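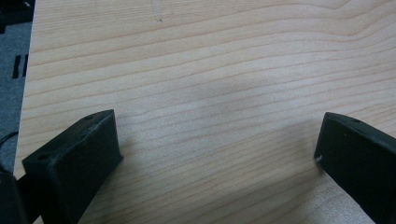 Notebook 3, p. 109

Monday, a little after eight

Back on the Farnarstead shooting. Coffee first, then the casings, which Letay signed out of the store for me before I had my coat off (thank you, Letay, I owe you a pastry).

We have 14 casings from the driveway, all 9 mm, plus the two bullets that came over from the autopsy. I spent most of Friday on the breech face marks and went through the first six again this morning with fresh eyes, and I'm still happy they came from one pistol. Casing 7 is the one that bothers me. The firing pin impression sits a touch off center and the drag mark is shorter than on its neighbors. It could be the same gun cycling badly, and I have certainly seen that before, but I don't want to talk myself into it just because it would make a nicer report. Set aside for Berhanu to look at blind. Please nobody tell him which one I'm fretting over!

Bullet A is in good shape, with six lands and grooves, right twist. Bullet B hit bone and is badly flattened on one side, so I got two usable grooves out of it and that's being generous. Wrote it up as inconclusive for now.

Finbarr called at 10:30 from the detectives' office. The papers have the funeral all over the front page and the family is being asked about it on the church steps, poor people, so he is under some pressure to say whether there was one shooter or two. I told him what I tell everybody — one gun is not one shooter, and I haven't even finished with one gun. He took it well. He wants something in writing by the end of the week.

Database search came back with 643 possible hits on the first pass, far too loose. Sosina tightened the settings and reran it over lunch. The old Kassa nightclub case is still on the list, ranked fourth, and I'd like the actual casings from that file in my hand before anyone gets excited. Request sent to Bridasar for the box.

The comparison scope is drifting again on the left stage. Antonina recentered it and it held all afternoon, but we should get the service visit booked.

To do tomorrow: test fires if the Grurkanen pistol arrives, casing 7 with Berhanu, new swabs (we're down to the last pack).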